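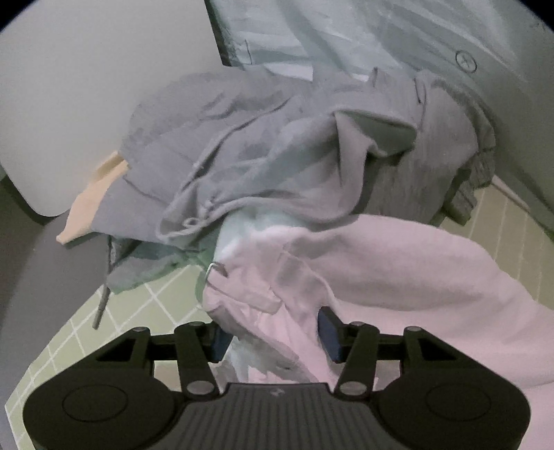 Steinbach Mixed Soft Bundle, Grays and Pinks

Item 163
Sold by Stadimport
Condition: secondhand, sorted, unironed
Weight: 10 pounds
Availability: in stock

The Steinbach Mixed Soft Bundle is a bag of used clothing and household cloth, chosen for softness and color and for very little else. You get gray garments. You get pink cloth. You get a few pale pieces that somebody at the sorting table considered close enough to pink, and after a long day at the sorting table a great many things are.

People buy it for quilting, stuffing, pet beds, costume work, dye tests and wiping down bicycles. Some people buy it to wear. We don't stop them, but we do ask that they read the section on sizes first.

What you get

Each bundle is made up by weight. Gray garments are the bulk of it: tops, bottoms, lounge things, knits, and the sort of article that was clearly made to be comfortable and had no further ambitions. Some have a fuzzy surface, either because they came that way from the store or because they got that way in the dryer. Both feel the same on the hand, and we sort them together.

The pinks run pale. If you want a hot pink, look at our Brights bundle, where it will be fighting with an orange. The pink pieces tend to be smoother than the gray ones and are often larger, so expect fewer of them. A big pink piece will fold into long, shallow creases when it lands in a pile, and it looks very elegant doing so until you try to fold it properly.

White and pale blue scraps turn up around the edges of most bundles. They're included in the weight. If you're dyeing, these are the ones you'll be glad of.

Straps, tabs, loops and wire

Please read this part before you put anything through a sewing machine.

The bundles are sorted by hand but they are not stripped. Buttons stay on. Straps stay on. A piece of cloth may arrive with a flat tab still attached, or with a bit of curved wire hiding somewhere near it. We check for pins and anything sharp enough to be rude. We don't take garments apart, as this is a job in itself and we would have to charge you for it.

Run your hand slowly along every edge and hem before cutting. Anything stiff that bends and springs back is probably wire, so snip the stitching and slide it out. Keep the wire in a jar if you are the type. We have a large jar.

Sizes

No. The bundle has pieces of all sizes, and the labels inside them have mostly been worn blank or cut out by previous owners with itchy necks. We can't pick out a bundle in your size, and we can't tell you whether the gray thing on top will fit your brother.

The bundle itself comes in one size, the 10-pound bag. We used to sell a larger one. It was popular with our customers and unpopular with everyone who had to lift it, and it was dropped last November.

Washing

Everything has been washed once before sorting, with unscented soap. Wash it again when it arrives. It has been sitting in a bag with strangers.

Cold water for the first load. Keep the grays away from the pinks, at least until you know what you're dealing with. A dark gray sweatshirt can behave perfectly well for years and then turn a whole load the color of dishwater, and we've had the emails. Fuzzy pieces shed, so empty the lint trap before and after. Dry on low. If a piece is labeled for hand washing only, the label is probably right, and you'll probably ignore it, and you'll have a smaller piece.

Sorting it at home

Tip the whole bag out on a table or a clean floor. A plain colored surface is best, and green is a good choice for this bundle: gray disappears on a gray carpet, and the paler pinks vanish on white. Pull the large smooth pieces out from underneath first. They'll be trapped under the garments and bunched up in narrow folds, and they take the longest to flatten. Shake them out, lay them over a chair, and then go back for the heap.

Make two piles, one to keep whole and one to cut up. You'll want a third pile for things you can't decide on. Let that one have its moment, then give it back to the bag.

Is there a better grade?

There is. The Prorngate Select Bundle has the same color range with the hems checked, the buttons matched and the loose bits removed. It costs more and it comes folded. If you plan to cut everything into squares, paying for folding seems a shame, but some people like opening a tidy bag and we can see the appeal.

For rags, buy neither. The Uvoto Wipe Box holds 100 cut pieces, all cotton, with nothing attached to any of them. It's the dullest thing we sell, and it outsells everything on this page.

Fiber content

Mixed. Expect cotton, polyester, fleece and blends, along with pieces whose makers have taken the answer with them. If you need a single fiber for dyeing or for compost, this isn't your bundle. A burn test will tell you a fair amount about a mystery piece. Do it outdoors, with a small snippet, over something that doesn't burn.

Questions we get

Can I ask for more pink? You can ask in the order notes. We'll do what the shelf allows. Gray comes in by the cartload and pink does not, and this has been the case for as long as we have been sorting.

Can I return it? Unopened bags, yes, within the usual period. Opened bags, no, as we have no way to tell our grays from yours.

Is there anything good in it? Now and then. A decent sweater turns up, or a soft robe with its belt still attached. We don't hunt these out and we don't hold them back. We also can't promise you one.

Does it smell? Of laundry, faintly, and of the warehouse. One wash takes care of it.

Why does the bag look bigger than last time? Fleece is mostly air. The weight is the same.

Shipping

Bags are pressed flat, tied and shipped within 3 working days. They'll puff up once opened and will not go back in, so have a basket ready or a closet with low standards. Orders of more than one bag may arrive separately. Pickup at the loading door is free, and you should bring your order number and something to put the bag in.

Page last updated February 4, 2019.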